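Flolley word list: household and baby care terms in four languages

Read me first

Flolley is a small collection of words and short phrases that parents and carers use at home when they look after a baby. It covers English, Portuguese, Italian and Dutch. I started it when I was translating leaflets for a parents' group in Landell and could not find a list that gave the words people say in the kitchen, only the words printed in medical books.

The current release has 430 entries. Some 300 of them have been read by a native speaker of each language. The others I have checked only against dictionaries, and they are marked "draft" in the status column. Please do not print the draft entries in a leaflet before somebody has looked at them.

What is in the folder

entries.csv - the main table, one row for each entry
phrases.csv - short sentences which use the entries
notes.txt - longer remarks about difficult words
pictures - a folder with photos for the feeding section
changes.txt - what is different from the last release

All text files are saved as UTF-8. The separator is a semicolon, because many phrases have commas inside. If your spreadsheet program shows everything in one column, change the separator when you import the file.

Columns in entries.csv

id: a number which never changes, also when the entry is moved
section: feeding, sleeping, washing, clothes, health, going out
en, pt, it, nl: the word in each language
register: home, shop or clinic
status: checked or draft
note: yes or no, for a longer remark in notes.txt

The register column is the part that took the most time. A word can be correct and still sound strange. In English, "dummy" is home and shop, and "soother" is more often shop. "Pacifier" is kept in a note because it is the American word and the list follows British use.

The feeding section

This section is the largest and also the oldest. It has words for bottles and their parts, for milk and first foods, and for the actions: to warm, to shake, to burp, to wean. Parts of the bottle gave me much trouble. English speakers say "cap", "lid", "top" and "cover" with little difference between them, and a translator must choose. I have put "cap" as the main entry and the others as variants.

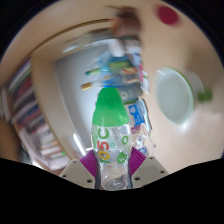 Entry group "bottle": clear body, green top, printed "105C".

The word "teat" is the main English entry, with "nipple" as the American variant in the note. For Portuguese I give the European word first and the Brazilian one after a slash. The Meireles reading group kindly went through this part twice and corrected the order in several rows.

Numbers and units are written as they are said aloud in phrases.csv, so "half past three" and not 3.30. Times of day for feeding were a surprise to me. Dutch "half vier" means half past three, and English readers very often take it as half past four. There is a warning in notes.txt.

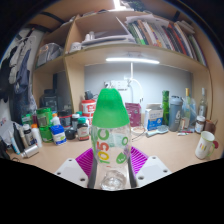 After the feeding section come sleeping and washing, which are shorter and, I think, in better condition. "Cot" and "crib" are two separate entries, as in Britain a crib is usually the smaller bed for the first months. "Flannel" and "face cloth" share one entry.

Known problems

The health section has only home and clinic words, and the shop register is missing.
Italian has many regional words for nappies and bibs, and I took only those used in Jurnitia and in national shops.
Three phrases about prams are repeated with different id numbers. I left them in so that old links do not break.
Plurals are not given, except where they are irregular.

How to send corrections

Write the id, the language and your suggestion in one line. If possible add where the word is used - a region is enough. I read everything, but I answer slowly in September, when I have the most paid work.

Use

You may copy, print and change the list for free, also for paid work. Please keep the name Flolley and say which release you used.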